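Crumb bench notebook, Ivstead workshop
5/25/23

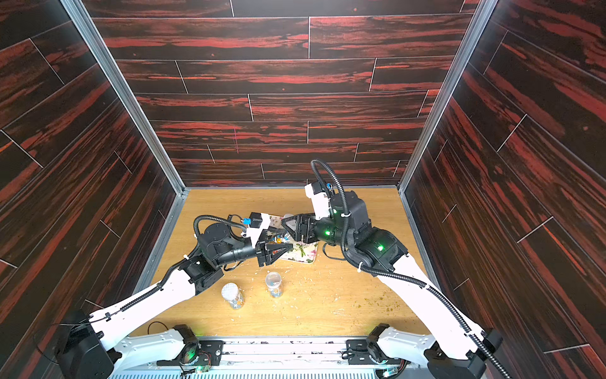
Spent the whole session on crumbs and dust on wood, and I could happily have gone on until dark. Short version: herb crumbs are much harder to get off an open oak grain than plain bread crumbs, and the reason is fun.

Two mixes for this round. Maillard is the dark toast blend we have used since last September, ground from the heels of the rye loaf. Drullum is the new one, dried herbs and cracker rubbed together by hand. I love how it smells. It also gets everywhere, and I have it in my notebook spiral as I write this.

The Drullum mix is the trouble. The cracker part behaves the way you'd hope: it sits on top of the grain and goes wherever a brush tells it to go. The herb part is flat and light, and a leaf fleck will lie down inside a pore and let the bristles pass right over it. Going across the grain moves more of it than going along. I had that the wrong way around in my head for months! Going along, the bristles seem to press the flecks deeper into the lines. Going across, they catch an edge and flip out.

So the new stroke is: across first, short pulls, then one long slow pass with the grain to collect. I tried it 14 times on the spare oak board and liked it better every time. It takes longer. I don't mind.

Weights, for whoever picks this up next. I put down 3,310 mg of Drullum on the spare board and got 2,048 mg back in the pan with the old along-the-grain stroke. That is a poor return and I was thrilled to see it, seeing as it matches what my fingers had been telling me. I didn't get a clean number for the new stroke — I knocked the pan with my elbow on the way to the scale and lost part of the catch to the floor. Do over. Put the scale on the same side as the pan next time.

Brushes. The soft goat hair one is lovely on the rye and close to useless on herbs. The stiff coconut one throws bits too far. The middle one, the Sketevus with the short handle, is the winner so far and I want two more of them. Its bristles are cut at a slant, which I took for a defect when we unpacked it. Hold it so the long side leads and it scoops. Hold it the other way and it just smears. I have put a pencil mark on the handle for the leading side. Please don't rub it off.

Damp cloth: tried once, on the spare board only. It picks up the herb flecks beautifully and leaves a green smudge behind in the pores. Not doing that on any top we care about until I know the smudge comes out. A drop of oil on the cloth might help, or might make a paste. Worth half an hour of somebody's time.

Light matters more than I gave it credit for. With a lamp set low to one side every fleck on the spare board threw a little shadow and I could see what I had missed. With the lamp overhead the beige crumbs just about vanish into the honey color of oak. The rye is easy either way. For checking a finished top, low lamp, always, and look from both ends.

Another thing about dark surfaces. I'm very fond of the black and orange plank pattern on the panels, and it makes the pale tabletop look twice as bright, but dark panels show dust like nothing else. When I do the table I'd like to do the panels too, top to bottom, before touching the wood. Dry microfiber, light hand. Then the seams. Then the table.

Still to do:
— repeat the Drullum weigh with the new stroke, same board, same amount
— let a set sit for 60 minutes before brushing and see if the flecks settle deeper
— order the two Sketevus brushes
— test the smudge on a scrap, with and without oil
— sieve the next Drullum batch, as the dust at the bottom of the jar is as fine as flour and will skew the weights

Jar lids: the Drullum lid is cross-threaded again. It needs a quarter turn backward before it will catch. I have left the Maillard jar on the upper shelf with its scoop inside.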